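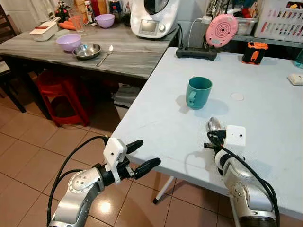
# About Leinonen

Leinonen finishes and tests table linen and work textiles for hotels, hospitals, and contract kitchens. The company does not weave. Cloth arrives in rolls from outside mills, is scoured, set, cut, hemmed, and checked, and leaves as finished pieces in cartons or on returnable carts.

## What we make

The current range has three groups.

- **Napkins and tablecloths.** Cotton, polyester, and blends. Square, rectangular, and round, with plain or mitered hems.
- **Kitchen cloths.** Glass cloths, oven cloths, and general wiping cloths. All are cut from the same two base fabrics.
- **Aprons.** Bib and waist styles. Ties are bar-tacked at both ends. Pockets are optional on orders over 1000 pieces.

Most of the polyester and blended goods are made from Fliretex, our own fabric specification. Fliretex is a spun polyester plain weave with a soil-release finish applied after heat setting. It is sold in 113 stock colors. Colors outside the stock card are dyed to order, and the customer approves a lab dip before the bulk lot is run.

## Sites

Cutting and sewing take place at the Zornden plant. Scouring, heat setting, and finishing are in the older building across the yard, which has the water supply and drainage those processes need. The test laboratory moved into the Zornden plant last December and shares a floor with sample making.

Raw cloth is stored by mill lot and is never mixed within an order. Each carton label carries the lot number, the cut number, and the finishing date. A customer who reports a shade difference needs to quote the first two.

## Testing

Every finishing lot is sampled before cutting. Standard checks are:

1. Width and weight
2. Shrinkage in both directions after five wash and dry cycles
3. Colorfastness to washing, bleach, and rubbing
4. Absorbency, measured by drop test
5. Seam strength, taken on the first sewn pieces of the lot

Shrinkage is reported as a percentage of the marked length. Cut sizes on our price list are sizes before washing. For cotton goods the expected size after washing is listed in a second column, and that is the figure to use when ordering cloths for a fixed table size.

Lots that fail on width or shade are offered as seconds under the Hero label. Lots that fail on shrinkage or seam strength are not sold. Hero goods have the same hems as first-quality goods and are not returnable for color.

## Laundering advice

We supply a care sheet with each first order. It covers wash temperature, load size, and rinse chemistry for each fabric group. The most frequent cause of poor absorbency in returned polyester napkins is fabric softener. Cotton napkins are more often damaged by over-drying before they reach the ironer.

## People

Tala Saliba runs technical services, including the laboratory and the care sheets. Questions on stain removal, shade matching, or test reports go to her department. Orders and delivery dates are handled by the sales office.

## Ordering

Stock colors ship in full cartons only. Dyed-to-order goods carry a minimum quantity that depends on fabric width, and the sales office will quote it. Samples are hemmed and unwashed unless washed samples are requested.

For test reports, quote the order number and the lot number. The sales office can be reached on extension 3463.

Page last revised 2020-04-29.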